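Speaker notes: What's under your feet
By Styliani Kontogiannis
September
14 comments | 37 shares

Okay, start before they've settled. Don't do the bio, Lefteris will have done the bio. Go straight in with the door-to-door story.

So when I was little my grandmother had one good rug, and it lived rolled up under her bed for most of the year. It came out for Easter, for name days and for one visit from a bishop that never happened. I grew up thinking rugs were a kind of guest. Then I moved into my first apartment in Claltetau and it had wall-to-wall carpet, everywhere, even in the bathroom (pause, let them groan), and I thought, well, who do I call about this?

I ended up calling Spanos, the floor shop down by the bus depot, and six months later I was working there. I only wanted a price on a bathroom floor!

Okay. What I want to talk about tonight is how carpet is made, how it wears out, and how to buy it without getting talked into something silly. If you came for hardwood, Lefteris Papadakis is on after me and he'll be very happy to see you.

Start with how it's made. Hold up the small sample, the one with the back peeled off. Most carpet in houses is tufted, so a long row of needles punches yarn through a backing sheet, and then glue holds it all in and a second backing goes on top of the glue. It's fast. Woven carpet is the older way, where the pile and the backing are made together on a loom, and it's slower and you'll feel it in your wallet. The mill at Boveck started weaving in 1835 and they still have a piece from the early days hanging in the front office, and I've put my nose right up to it. It smells like a coat closet. I loved it.

(Pass the samples around here. Remind them to bend the sample backward over a finger. If you see lots of backing between the rows, the pile is thin. They all love doing this, so give them a minute and have some water.)

Then loop and cut. Loop pile leaves the yarn in little loops, cut pile snips the tops off. Loop hides footprints and stands up to a hallway pretty well, but if you have a cat, please, think about your cat. One pulled loop can run like a stocking. Cut pile feels softer and shows every vacuum stripe, and I know people who adore the stripes. My sister vacuums toward the door so she can leave the room perfect. I can't judge, I do it too. 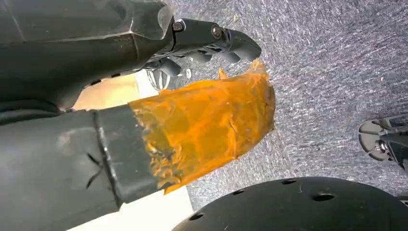
Does a thicker carpet last longer?

Thickness by itself tells you very little. What matters more is how tightly the tufts are packed and how much twist is in the yarn. A tall, loose pile flops over in the first year and stays flopped, and a short, dense one can look good for ages. So when a salesperson sinks a hand into something fluffy and sighs, go ahead and sigh too, then ask for the density number.

Fibers next. Don't get stuck here, I got stuck here last time and we lost the coffee break. Wool is lovely, it bounces back, it costs what it costs, and moths like it as much as you do. Nylon is the tough one, good for stairs. Polyester feels great in the store and resists a lot of stains, but it can mat down where people walk. Polypropylene is cheap and cheerful and doesn't like having a heavy couch dragged across it.

Tell the Mitent story if the room is warm. Mitent was a line of carpet tile we carried, and I sold it to a dance school. They'd ordered 500 tiles, and I never asked which way they wanted the arrows on the back to point. The fitter laid them one way in the front studio and the other way in the back one. Same tile, same box, and they looked like two different colors! The owner thought we'd cheated her. We pulled up the whole back room and turned every tile. So now I ask about the arrows before I ask anybody's name.

Padding. People spend everything on the top and then grab whatever pad is left. A pad that's too soft lets the carpet flex with each step and the backing starts to give up. Firm and fairly thin, especially on stairs. If you're keeping the old pad to save money, at least pull up a corner and sniff it first.

Cleaning, quickly. Vacuum more than you think, and go slowly. Grit does the damage down at the bottom of the pile, cutting away at the yarn. For spills, blot with a plain white cloth and cold water, from the outside in, and please don't scrub. Scrubbing fuzzes the tips and then you've got a clean spot that looks like a stain forever. I have two of those in my own living room, and there's a chair on each of them.

Last bit: seams. Ask where they'll go before you sign anything. A good fitter will draw it for you on the back of an envelope. You want them away from the main window light and out of the doorway if there's any choice.

Then questions. Someone will ask about red wine. Collect the samples back, check the wool one is in the bag, and hand over to Lefteris.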